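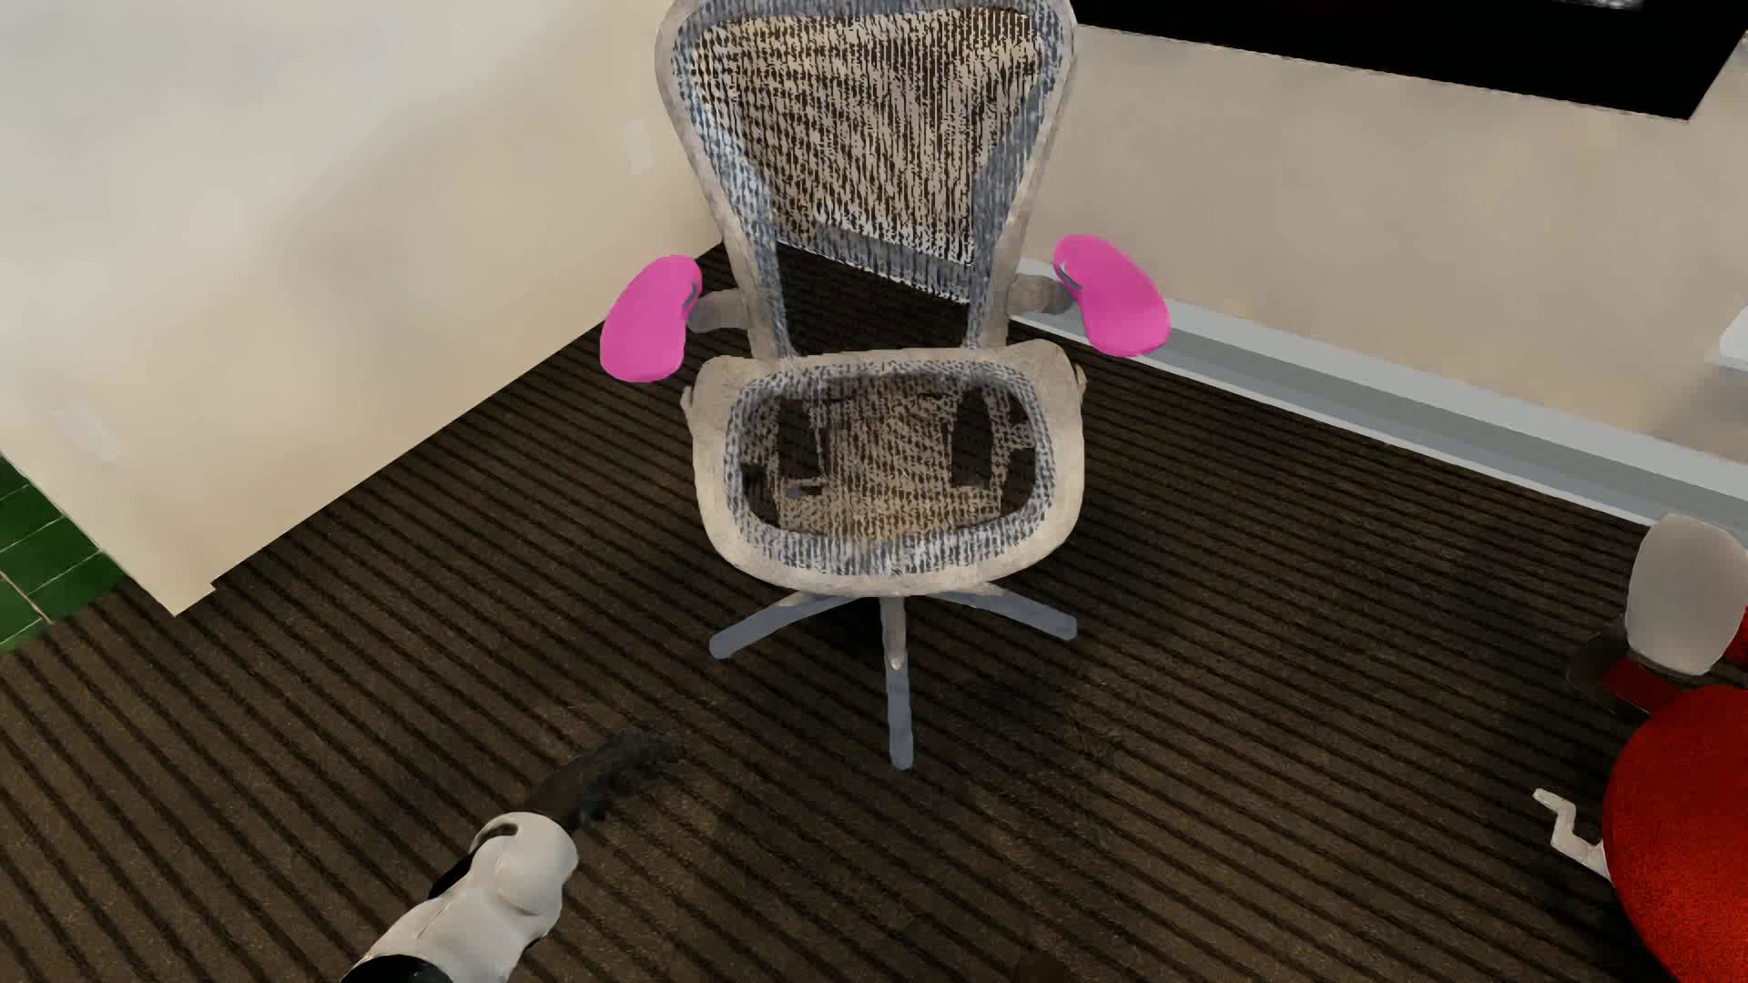

The Naylor Street office closes for the winter break at noon on 21st December, and the furniture survey closes with it. We've had 51 replies so far, most of them short and one of them very long. The question was simple enough: what should the second floor sit on when we move back in? The early leader is a mesh-backed chair with bright pink armrests, which the design group calls "a confident accent" and which accounting calls something else. A gray version does exist. It costs the same and has 3 votes.

For anyone who missed the October issue, the second floor has been closed since the sprinkler business, and everyone up there has been sharing desks with Grerell Support on the ground floor. Relations remain cordial. The matter of the good stapler has been settled in writing, and both sides have promised to stop labeling the milk.

The painters are done. The new lights are in and they come on by themselves when you enter a room, then go off by themselves when you've been thinking too long. Wave an arm. Facilities has asked Adetti, who put them in, to stretch the timer, and Adetti has asked for the request on a form that we don't seem to have. In the meantime, longer meetings should include at least one person who talks with their hands.

Phones move over the break. Your extension stays the same unless it starts with a 9, in which case it will change and you'll get a card on your desk with the new one. Please don't throw the card away. Last time a good many people did, and for a week all of Pidis Shipping's calls went to the supply closet.

The kitchen budget came in at $2,000 under plan, and before anyone writes in, it has been spent. We bought a dishwasher. It is the quiet kind, so check that it isn't running before you open it.

Boxes for your desk things are stacked by the freight elevator. Put your name on two sides and leave the plants out, as the movers won't take them. Survey replies go to the office inbox or the tray at the front desk. Replies left on the fridge will be read but not counted.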